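Section 8. Wire winding on the two-arm Tultton cell

Winding hookup wire back onto a spool is one of the most satisfying jobs this cell can do, and it's a great first task once both arms are calibrated. Set it up carefully the first time and the rest goes quickly.

8.1 Before you start

1. Switch the cell on and wait for both arms to finish homing.
2. Wipe the gripper fingers with a dry cloth. Powder on the fingers makes the flange slip.
3. Put the bin of loose wire at the back of the table, where both arms can move without brushing it.
4. Check that the arm cables hang free of the mounting rail.

CAUTION: Keep your hands off the table while either arm is powered. To move a spool by hand, press Hold first.

8.2 Gripping the spool

5. Stand the spool on its rims, then jog the arm until one flange sits between the two fingers.
6. Close slowly, with grip force set to 40. You want a firm hold on the flange — no more than that, as thin flanges bend.
7. Lift the spool a little and look at the hub. Strands should lie between the flanges, clear of the fingers.

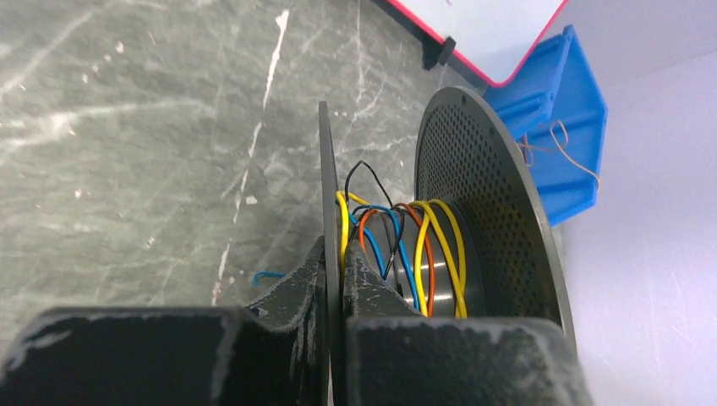
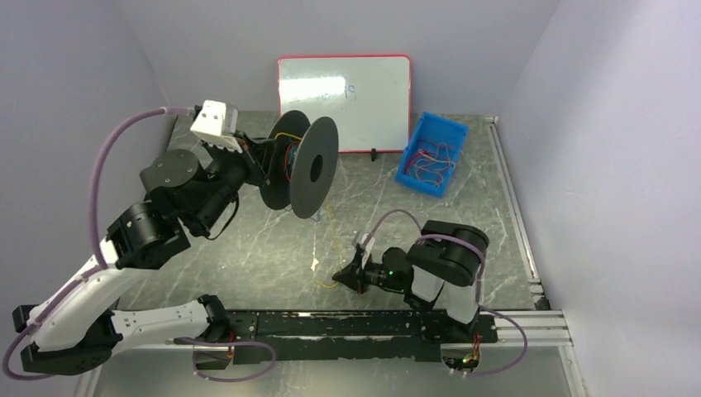 Fingers on the flange in the close view; in the wide view, the spool held by the larger arm.

8.3 Winding

8. Bring the smaller arm to the free end of the wire and close its gripper lightly.
9. Load the Volel winding routine and run one slow turn. Watch the wire the whole way around!
10. If the wire stays between the flanges, let the routine continue. If it climbs over a rim, press Hold and back up one turn.

Note: Loops that stand up from the hub are fine at first. They usually pull down once there's tension on the wire.

From the Cuautle users' page: we got far fewer snags when we pulled the wire free of the pile before step 8, and the slow turn is worth doing again every time you change wire thickness.

8.4 Looking after the grippers

Check the finger faces every 2000 grip cycles — the counter is on the Wavness status page. Light scratches do no harm. Replace the fingers in pairs if the gripping edge has rounded off enough to let a flange slide, then repeat steps 5 to 7 before running the routine again.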